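When the gripper does not let go

Karabo Botha keeps a paper notebook next to the keyboard, and the page for February is full. At the Tullstead workshop, where she tests robot arms for sorting small goods, February was the month when the gripper started to close by itself.

"It was not dramatic," she says. "People imagine an arm that flies through the room. For us it was a finger that moved 3 millimetres when it had no command. But if your hand is there, 3 millimetres is a lot."

The arm at her station picks mixed objects from a table and puts them in a tray. The program is called Oleo, and it was already running well before Christmas. Then the team changed the gripper controller to a newer one from Tuncer, a small supplier they had used before. During the first 400 picks nothing was strange. After that, the log began to show closings which no part of the program had asked for.

I asked her how they noticed it. She laughs a little. "My colleague Charmaine noticed it. We have the same surname and we are not sisters, everybody asks. She was changing the objects by hand with the arm in pause. She saw the fingers go together, and she pulled her hand back. She was not hurt. But she pressed the red button and she said, today we do not work any more."

They did not work the next day either. Pause mode, as Karabo explains it, stops the joints of the arm, but at that time it left the gripper with power, so that it would not drop what it was holding. Everyone in the workshop knew this. "We knew it and we still put our hands in," she says. "That is the part I don't like to tell."

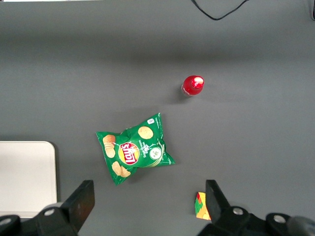
The sorting table from the gripper camera, with bottle, crisps and cube.

The search for the cause took much longer than the repair. First they suspected the software, and Karabo read through the changes line by line. Then they suspected the power supply. In the end it was the signal cable to the gripper. The new controller had its socket on the other side, so the cable was bent more sharply at the wrist, and with each turn the shield was rubbing on a bracket. When it was damaged enough, noise came into the line, and the controller understood the noise as a command.

"I moved the cable with a pencil, and the finger closed," she says. "I did it 18 times before I believed it."

The new cable has a softer bend and a clamp. The controller now ignores any message without a correct check value, a setting that was in the manual and was switched off. The more important change, in her opinion, is the rule for hands. Pause is no longer enough. Before a person reaches onto the table, the gripper must be open and its power must be cut with a key, and the key stays in the person's pocket.

Does it make the work slower? "Yes, of course. Charmaine measured it and I told her not to show me."

Since the repair the arm has done 800 picks without an unwanted closing. Karabo doesn't want to call the case finished. A second station, Wata, has the same controller and an older bracket, and its cable is still waiting for inspection. Until then it stays without power, with a note on the switch in her handwriting.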